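Equipment Review: Grelton Tabletop Pushing Kit with Muvora Arm
Fault findings and suitability for shared laboratory use

Reviewed by Nevzat Kocabaş, Laboratory Equipment Office
12/15/25
Reading time: 6 minutes
Print this page | E-mail this page
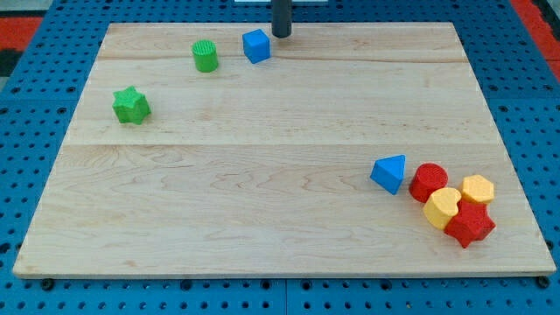 Summary of findings

The Grelton kit is a sound piece of bench equipment for teaching and research in contact-rich manipulation. During the evaluation period, however, the arm supplied with it failed on repeated occasions to stop when its tip met a fixed resistance. The fault was traced to the contact threshold setting in the control software. The Office recommends purchase only under the conditions listed at the end of this review.

What was evaluated

The kit consists of a work board, a set of small plastic shape blocks and a rod-shaped end piece for a robot arm. The arm was a Muvora light-duty model, purchased through the dealer Tultano on the same order. The control software was the version shipped with the arm. No changes were made to it before the trials began.

The board is light maple and was mounted on the blue perforated base used at our benches. The blocks come in green, blue, red and yellow. The shapes include stars, cylinders, a cube, a heart, a hexagon and a triangle, all with a fine texture on the surface. The rod hangs vertically from the arm and moves blocks by pushing them. It does not grip.

The evaluation comprised 611 pushing runs carried out over nine working sessions. In each run, the operator selected a block and a target area, and the arm planned and executed the push. Force readings at the wrist were logged throughout.

The fault

In 33 of the 611 runs, the rod descended below its intended travel height and pressed into the board or the top of a block. The controller should have halted the arm as soon as the wrist sensor registered the contact. In these runs it continued to drive downward until the joint current limit was reached, and only then stopped with a general motion error.

Most of the affected runs had one thing in common. The target block was in close contact with other blocks, and the planner tried to bring the rod down in a narrow gap between them. When the gap was too small, the rod landed on the edge of a block. The block tipped or slid, the rod was pushed sideways, and the controller treated the side load as part of a normal push.

The remaining cases took place over open board. The height calibration had drifted during long sessions, and the rod touched the wood before the software expected it to. Repeating the calibration corrected the height, but did not correct the failure to stop.

No person was injured. One block was cracked and has been withdrawn. The board received several shallow dents, which do not affect its use. The wrist sensor was checked against reference weights after the last session and was found to be within its stated tolerance.

Cause

The software contains two contact thresholds. The first applies to free motion and is set low. The second applies during a push and is set much higher, as some force is needed to move a block. The arm switches from the first threshold to the second when the push command is accepted, and this takes place before the rod has finished its descent. For the last part of the downward movement, the arm is therefore working under the higher limit.

The supplier was notified in writing. Tultano confirmed the order of events and stated that the factory value for the push threshold had been chosen for a heavier end piece. A revised setting was provided. With the revised setting in place and the switch delayed until the rod had reached its travel height, the Office carried out a further 300 runs. The rod made unintended contact on nine occasions. The arm stopped promptly each time, and the operator was able to raise it from the control panel.

The Office regards the fault as corrected at our benches. It does not regard it as corrected in the product. A buyer who installs the arm from the shipped media will receive the original values.

Safety considerations

The force involved was up to the joint current limit of a small arm and would be unlikely to cause serious harm. It is sufficient to pinch a finger against the board. Students frequently reach in to separate blocks that have gathered in a pile, and this is also the situation in which the fault was most likely to appear.

The emergency stop performed correctly in every test. Its cable is short. At benches where the operator sits to the side of the board, the button could not be reached without leaning across the work area. An extension cable was fitted before the second series of runs and should be treated as a required item.

The motion error message deserves attention from the supplier. The same wording is displayed for a collision, an overheated joint and a lost network connection. Two operators cleared the message and resumed the run without inspecting the rod, having taken it for a network fault.

Other observations

The board is flat and stayed firmly in place. Its grain is attractive, but it is also strongly marked, and the vision software at times took darker streaks in the wood for the edge of an object. Adjusting the detection settings reduced this to an acceptable level.

The blocks are well made. The texture gives the rod a reasonable hold and limits slipping along curved sides. The star shapes are the most difficult to push in a straight line, and the cylinders the easiest to knock over. Replacement blocks are sold only in full sets.

The printed manual covers assembly clearly. Its section on force limits is half a page long and does not mention that there are two thresholds. Staff who have used the Nieminen bench arm will find its documentation much more complete on this point, although that arm costs more and requires a larger base.

Recommendation

Approved for purchase, subject to the following conditions:

- The revised push threshold is installed and verified before first use.
- The threshold switch is delayed until the rod has reached travel height.
- An extension cable is fitted to the emergency stop.
- Height calibration is repeated at the start of each session and after any motion error.
- The arm is paused before any person reaches over the board.

Units already in service are to be brought into line with these conditions before the end of January. Until then, they may be operated only with a member of laboratory staff present.

Print this page | E-mail this page

Contact the Laboratory Equipment Office | © Laboratory Equipment Office. All rights reserved. | Back to top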